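Killach Clothing Swap Returns to the Old Arsenault Building

17 July 2022
By Golnar Bagheri

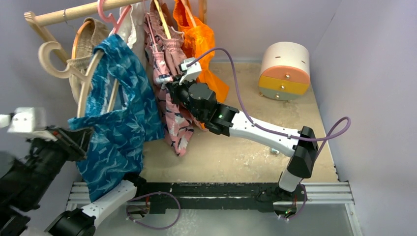 What do you need to bring to get in? One bag of clean clothes you no longer wear, or a small donation at the door if your closet is already as bare as it can get.

The Killach clothing swap, which a good many of us had quietly given up on after two summers without one, is coming back next month to the ground floor of the old Arsenault building on Porniline Street, and I can't tell you how pleased people seem to be about it. I mentioned it in line at the bakery and ended up holding everyone up for quite a while, so my apologies to the folks behind me!

Dirceu Mendonça, who started the swap in his own garage and has been running it ever since, told me he began making calls in March, when the building's owners let him know the space would be free. "I had boxes of hangers in my hallway the whole time," he said. "My wife would very much like the hallway back."

The last swap brought in 2829 pieces of clothing, a number Mendonça remembers because he wrote it on the garage wall and has never painted over it. Most of it went home with somebody new. What was left went to the thrift store in Panarum, and the store has agreed to take the leftovers again this year.

The rules haven't changed much. Clothes should be washed, with working zippers and all (or nearly all) of their buttons. Coats and winter boots are welcome even in the heat, and children's sizes are especially wanted, as they always go first. Underwear and swimwear should stay home, please. You don't have to match what you bring with what you take, and if you come with one good sweater and leave with four summer dresses, that's perfectly all right.

There will be a mending table again, with 2 sewing machines and plenty of thread, where you can have a hem taken up while you look around. I had a skirt done there the last time and it has held up better than anything else I own. Mendonça is also hoping for a proper changing area this year, with curtains and a full-length mirror, in place of the famous shower curtain on a broomstick. If you have a mirror to lend, he would love to hear from you.

Early drop-off begins next week at the side entrance of the Arsenault building, where there is a ramp and room to pull up a car. The first 100 people to drop off a bag will get a ticket for the early hour, before the doors open to everyone. Coffee will be on, and there will be lemon cake for as long as it lasts.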